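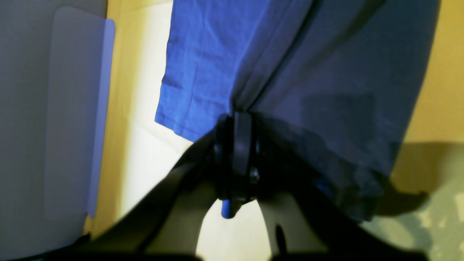

Home Questions Laundry & Clothes Unanswered Tags Sign up
Search questions... Go

How to fold thin T-shirts so they stay in a rectangle?

Asked in December by marrow_lane

Hello to all. I have a problem with T-shirts which are thin and a little slippery. My thick ones I can fold very well, they stand in the drawer like books. But the thin ones open again after one hour, and when I take one shirt out, the two neighbors fall down.

I fold in this way: the shirt face down, both sides to the middle with the sleeves, then the bottom up to the neck, then one more time in half. The result is always wider at one end. I do it on the bed. My drawer is a Pirwood, the low model, so the folded shirt must not be too high. I also tried to roll them but I don't like how the collar looks after.

Is there some better order of the folds? Or is it the bed which is the problem?

3 answers

Answer by Tumaini Nzioka (accepted)

I think it is both. The bed is too soft. When you press with your hand, the mattress goes down and the side folds move away from each other. Please try a table with a cotton tablecloth on it. On a bare table the thin fabric slides, but on the cloth it stays where you put it. I use a light color cloth and it helps me also to see if the edges are straight.

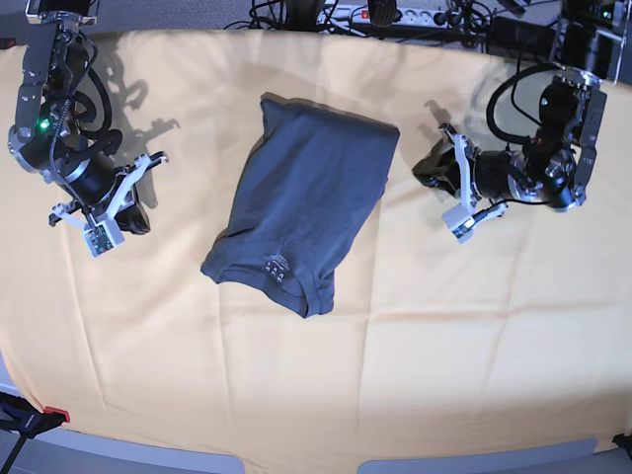
Photo source: Kustiria

A gray T-shirt, partly folded, on a light tablecloth. The upper edge is a straight fold, and this is good, but look at the sides, they go a little narrower toward the bottom. I believe you have the same fault, only maybe at the other end. It comes when the two side folds are not parallel. It is better to correct at this moment and not after the last fold.

My order is like this. First I lay the shirt face down and pull the bottom hem gently, so the small creases go out. I fold one side in, from the middle of the shoulder straight down to the hem. The sleeve goes back over this part and must not come out past the new edge. Then the same on the other side. Now I measure with my open hand at the neck and at the hem. If the hem is wider, I open one side and make it again.

After this I do not fold in half. I bring the hem up until it is a small distance below the collar, and then I fold in three. With three parts the thin shirt holds itself much better, and it is lower, so it should go in your Pirwood drawer too. Press with the flat hand from the middle to the outside, to push out the air.

For the shirts which are very thin I put two together, one on the other, and fold them like one shirt. It is not so practical if you want only one of them, but they stay.

Comments:

marrow_lane: Thank you! I tried on the kitchen table with the cloth and the sides are now almost straight. The fold in three is the thing I was missing. I still must practice with the sleeves.

Tumaini Nzioka: Very good. With long sleeves you fold them down along the side, not across, or the middle becomes thick.

Answer by ovenmitt53

buy thicker shirts lol. or just hang them, i hang everything

Answer by Treltolus

The folding is OK, you only need something between the shirts. I have the Ververidis dividers in my drawer and I put six shirts in each part, so they can't fall when one is taken out. A piece of cardboard from a shoe box does the same and is free. Cut it a bit lower than the drawer, mine was too high the first time and the drawer got stuck.

Also don't fold when they come directly from the dryer. Let them lie flat for some minutes first.

Comments:

marrow_lane: The cardboard I will try this evening.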